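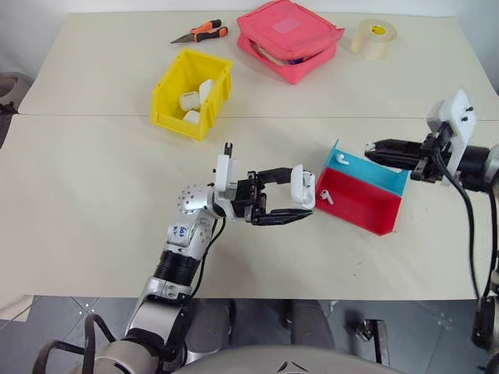

Can a two-armed machine be left alone yet to do small sorting work, such as putting earbuds together with their cases?

For a short time and with known parts, it can do a good share of the work, but a person must still stay near to help when a part slips or lies in a wrong position.

Minutes of the working group on household and shop-floor chores
Held in the Ondach meeting room, December, start 14:00
Present: the members from Kireck (repair and packing), from Flerent (home services) and from Radu (parts supply). The chair was taken by Kireck. The minutes were written by Flerent.

1. Minutes of the last meeting
The minutes were accepted with one correction. Under "Laundry" it was written that the towels were folded by machine. They were carried by machine and folded by hand. The correction is now made in the stored copy.

2. Sorting and pairing of earbuds
Kireck reported on the work at the sorting table. The task is to take earbuds and charging cases and bring them together, so that they can go to the packing bench. The colour of the compartment has a meaning in this work: blue is for left earbuds and red is for right earbuds. Cases wait in a yellow bin.

The member from Kireck said that taking up a case is now the easy part. The case is big enough for two fingers and it has a smooth form. The earbud is more difficult. It is small, it rolls, and it does not always lie the same way in the box. To put it into the case the right way round, a person turns it between the fingertips without thinking. A gripper with two fingers must often put the earbud down and take it again.

Radu asked if softer finger pads would help. Kireck answered that softer pads hold better but they also hide the small movement when the part begins to slip. Both kinds will be tried again before the next meeting.

There was a discussion about speed. In the last trial a trained worker finished 11 pairs while the machine finished 3. Flerent remarked that speed is perhaps the wrong measure for a night shift, when no worker is at the table. Kireck did not agree fully, because during the same trial a person had to step in up to 7 times, and at night this person would be missing.

It was asked if the white cases on a white table are a problem for the machine's sight. Kireck has no clear answer. A darker mat will be put under the work for one week and the results will be compared.

Decision: the pairing task stays on the list "possible with supervision". It does not move to the list "ready".

3. Tools and other things on the table
Radu wished to have the table cleared of everything that is not part of the task. Flerent was against this. In a home, there are always other things lying near, like tape, pliers or a small bag, and a machine which can work only on a clean table is of little use to a family. After some talk it was agreed to do the trials in both ways and to write down each time which way was used.

4. Household chores
Flerent gave a short report from the test flat.
Clearing cups from a table: works well with cups which have a handle, less well with thin glasses.
Wiping a worktop: the surface is wiped, but the corners are left.
Putting socks in pairs: stopped for now. Dark socks were mixed in almost every trial.
Emptying a dishwasher: the upper basket is possible. The lower basket is too deep for the present arm position.

The members spoke for a long time about what "done" means for a chore. Flerent proposes that a chore is done when the person who lives there does not need to touch it again. Kireck finds this too strict for the beginning. The question is left open and will be on the next agenda.

5. Costs
Radu explained that replacement finger pads will become a little more expensive. Kireck asked for a written offer. The cable covers are still not delivered, and Radu will ask the supplier again.

6. Actions
Kireck: darker mat, one week of trials, numbers to be sent to all.
Kireck and Radu: compare soft and hard finger pads.
Flerent: write a draft of the meaning of "done", not longer than one page.
Radu: written offer for the pads, news about the cable covers.

7. Any other business
Flerent asked that members who visit the test flat take off their shoes. Kireck would like the next meeting to begin half an hour earlier, and there was no objection.

The meeting was closed at 15:40. The next meeting will be held in the same room, and the agenda will be sent one week before.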